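Werkstattbuch, 23.09.2018

Heute also endlich der Boden im großen Raum. Eigentlich wollte ich nur die Proben für das neue Öl anlegen, aber wer einmal auf den Knien liegt, sieht den ganzen Dreck, und dann war der halbe Tag weg. Ich schreibe es trotzdem ordentlich auf, damit Siebe am Ende nicht wieder fragt, was wo drauf ist.

Zuerst Kehren, mit dem weichen Besen, dann noch mal mit dem Mopp ohne Wasser hinterher. Vom Sauger lasse ich auf dem Parkett inzwischen die Finger, die Bürstenleiste hat innen eine Kante, und die hat uns schon drüben im Flur zwei hübsche Bögen ins Holz gezogen. (Ersatzleiste ist bestellt, bei Trovley, Bestellnummer endet auf 3340, falls jemand das Paket annimmt!) Mal-soon meinte, man könne die Kante auch einfach abkleben. Kann man, hält aber nicht.

Was beim Kehren alles zusammenkommt, ist schon erstaunlich. Drei Schrauben, ein halber Bleistift, Kabelbinderenden ohne Ende, und natürlich Alufolie. Ich weiß nicht, wer hier seine Brote so gründlich einwickelt, aber wer es auch ist: der Eimer steht neben der Tür. Die kleinen Kügelchen sind tückischer, als sie aussehen, wenn man drauftritt und sich dreht, hat man sofort einen Kratzer im Öl, besonders quer zur Faser.

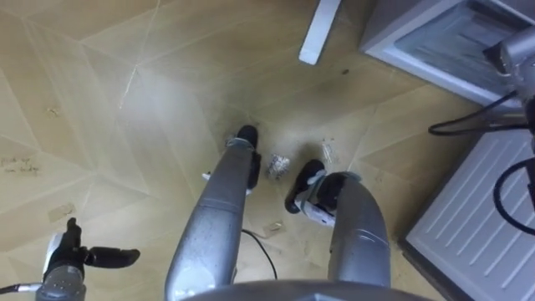
Parkett mit Folienkugel, in der Mitte grauer als links

An der Stelle sieht man auch ganz gut, was mich schon länger ärgert. Links sind die Dielen noch halbwegs sauber, zur Mitte hin wird es grau und staubig, dazu Schrammen und so matte Streifen. Ich hatte erst auf abgelaufenes Öl getippt, bin mir aber nicht mehr so sicher. Mit dem Daumen und etwas Spucke (ja, ich weiß) ging an einer anderen Stelle, drüben am Fenster, einiges weg, das war also wohl nur Schmutz. Für die Mitte will ich das erst vernünftig testen, bevor wir anfangen zu schleifen.

Zum Muster noch, weil Siebe beim letzten Mal einfach geradeaus gewischt hat: die langen hellen Fugen laufen schräg durch den Raum und treffen sich in Spitzen, und genau in den Spitzen bleibt der Staub sitzen. Also bitte feldweise arbeiten, immer in der Richtung der Bretter, und an der Fuge absetzen. Dauert länger, schon klar. Aber ich finde den Boden wirklich schön, so was verlegt einem heute kaum noch einer, und ich möchte nicht schuld sein, wenn er in fünf Jahren aussieht wie der im Lager.

Proben angelegt habe ich dann doch noch, hinten an der Wand, wo später wieder das Regal steht. Feld A mit dem Zelton-Reiniger, 42 ml auf den kleinen Eimer, Feld B mit Plilta, gleiche Menge, Feld C nur klares Wasser. Jeweils nebelfeucht, Lappen gut ausgewrungen, danach mit dem trockenen Tuch drüber. Ergebnis bisher: A riecht wie Zahnarzt, macht aber sauber. B schmiert ein bisschen, vielleicht war es doch zu viel. C ist besser als gedacht, muss ich sagen. Morgen bei Tageslicht noch mal schräg draufschauen, unter der Neonröhre sieht alles gleich aus.

Vom Öl (Georgiou, farblos) sind noch 500 ml in der angebrochenen Dose, das reicht laut meiner alten Notiz für bis zu 2730 Quadratzentimeter, was nicht stimmen kann, da hat sich jemand um eine Stelle vertan. Vermutlich ich. Bitte vor dem Ölen auf der Dose nachlesen und hier eintragen.

Offen:
- Felder A bis C bei Tageslicht vergleichen
- Filzgleiter unter die beiden Hocker, die alten sind durch
- Dose Georgiou: Verbrauch nachlesen
- Mal-soon fragen, ob sie noch weiße Pads hat (die grünen bitte NICHT nehmen, die sind zu grob)
- Mülleimer näher an den Tisch, vielleicht hilft es ja mit der Folie

Öllappen liegen ausgebreitet draußen auf dem Geländer, nicht zusammenknüllen und nicht in den Eimer!

Kontakt | © 2018 Werkstattbuch | Nach oben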